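Brorine Desk Mat, Large, Slate

Item 1507
Updated 11/08/2021

Back in stock. Sold out in September, sorry to everyone who wrote in. Slate and Sand only for now, Moss is still on the boat.

Big soft mat for a desk or craft table. Covers scratches, quiets down a loud keyboard, keeps paper from sliding off. Lies flat out of the tube after a night or so under some books. If a corner still curls, roll it the other way for an hour and try again.

Stitched edge all the way around. The old Lema mat had a cut edge and it frayed, we heard you. Same price as the Lema tho.
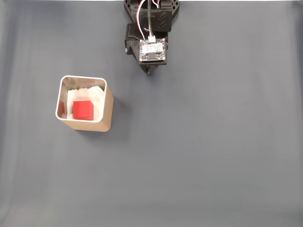
Cleaning: damp cloth, drop of dish soap, let it air dry. No washing machine. No iron. Coffee comes out if you get to it the same day, ink mostly doesnt. Lint roller works great for pet hair.

Mouse works fine on it, no extra pad needed. Not heat proof, so use a trivet under mugs straight from the microwave and keep glue guns off it.

Size: 407 x 300 mm for the small, large is double the width. Thickness 2 mm, both sizes. Please measure your desk first, we get a lot of returns from people who guessed. Can be trimmed with a sharp knife and a metal ruler but then you lose the stitching on that side and we can't take it back.

Color note: Slate looks bluer on some screens and greyer on others. Ask for a swatch if you're matching something, swatches are free, just put "swatch" in the order notes with the color.

Shipping: goes out from Fornton next working day. Rolled, never folded. Andanau orders ship separate and take longer.

Returns: 30 days, unused, in the tube. Keep the tube!!

Also in this range: Brorine pen tray, Brorine cable clips (pack of 2), Brorine wrist rest in Slate.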